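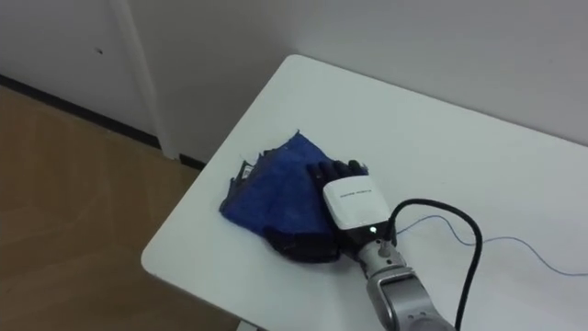
Dismont Filings Desk – Data Group

Working Capital Notes Dataset: README

What it is

A table of 2,585 company-quarters taken from the annual and interim reports of 40 mid-sized listed manufacturers. It was put together so that our analysts could stop retyping the same balance sheet lines into their own spreadsheets. Each row is one company in one quarter.

The main file is wc_quarters.csv. The notes that go with it are in wc_notes.csv, and the two join on row_id.

Columns

row_id – our own key, never reused
company – short name as used on the desk
period_end – last month of the fiscal quarter
revenue – as first reported
revenue_restated – blank if there was no restatement
receivables – trade receivables, net of allowances
inventory_raw, inventory_wip, inventory_finished – blank where the company gives only a total
inventory_total – as reported
payables – trade payables only
dso, dio – days, worked out from the columns above

All money columns are in thousands, in the reporting currency. We do not convert.

How the days figures are worked out

DSO uses the quarter's revenue and the closing receivables balance. We tried the average of opening and closing balances first. It smoothed out the late-quarter jumps that people on the desk wanted to look at, so Aino Ahonen changed it in version 2. If you have old charts made from version 1, they will not match.

DIO uses cost of sales, which is kept in a separate file for licensing reasons. Ask Toivo Koivisto for access.

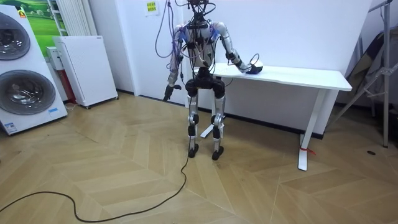 Companies that report only twice a year have no DIO for the quarters in between. Those cells are blank. Please do not fill them with zeros – that happened once and it went into a client note.

Known problems

Juntunen changed its fiscal year end to June. The changeover period has five months in it, and the DSO for that row has not been adjusted.

Celtach moved some contract assets out of receivables. Its DSO drops sharply in that quarter, and the drop comes from the reclassification. See the note on the row.

Zineo does not split its inventory after the merger with its parts supplier.

In 8 rows the restated revenue came from a slide deck and has not been checked against a filing. They are marked "deck" in the notes file.

Use

Internal research only. A rising DSO is a reason to read the filing and is not a rating or a call on the stock.

Updates and corrections

New quarters are added once all the companies have reported. Send corrections to Venla Niskanen with the row_id and the page number of the filing. Oksana Stelmakh keeps the change log.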